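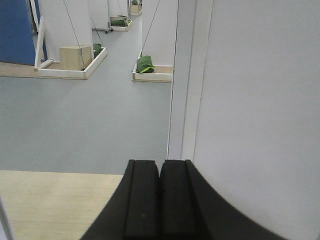
Gencombe Works — Floor Practice Group

Opinion: The binder is too thick

Our rules for working near the arms now run to 90 pages. I know this because I was asked to read them all in March and sign the last one, and I did both, in that order, which I'm told makes me unusual.

Most of it is sound. The pages from Vendton on stopping the arm are short, plain and clearly written by somebody who has had to stop one in a hurry. Page 2 tells you where the stop button is. I would have put it on page 1, but page 1 is a welcome message.

Then it gets strange. There are 11 pages on what to call things. A gripper may be an "end effector" or a "tool" depending on the chapter, and in the chapter on signs it is a "moving hazard," like a bus. There is a form for leaving a cord on the floor and a separate form for noticing one. And there is a clause that says the fingers must be kept "suitably clear" of fixed handles except when gripping them. I have thought about that clause on my drive home more than once.
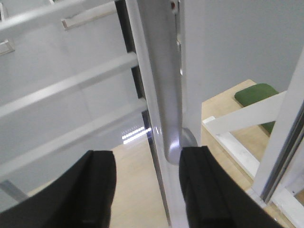
Photo: Gencombe Works, Floor Practice Group

A good rule tells you what to do with your hands. Keep them out of the marked area while the arm has power. Say out loud that you're starting it, and wait until somebody answers. Anyone can follow those at seven in the morning before coffee. "Suitably clear" can only be followed by a lawyer, and ours doesn't come down to the floor.

The usual defense is that each rule was added after something went wrong. Fine. But nothing ever gets taken out after something goes right. We still have two pages on the Parsa unit, which left the building before I was hired. It is the safest machine we have ever written about.

I asked what it would cost to cut the binder down. The answer was 4000 dollars for an outside review, which would produce a report, which would go in the binder.

So my offer is this: one sheet per station, large type, posted where the work happens. Keep the full set on a shelf for whoever needs it — inspectors, new leads, people who enjoy that sort of thing. If a rule can't earn a line on the sheet, ask what it's for. Some of them will have an answer, and I'd be glad to hear it.

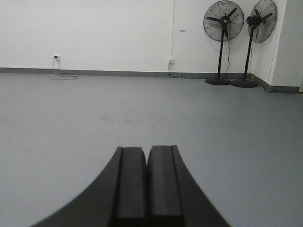 Rada thinks I have this backward. The sheet is the part everybody stops seeing after a week, she wrote back when I passed this around, and the binder is where you find out why you shouldn't "improve" the sheet. She would keep all of it and make us read it twice a year. She also pointed out that I'd left the speed limits off my draft.

They're on it now. It's a sheet and a half.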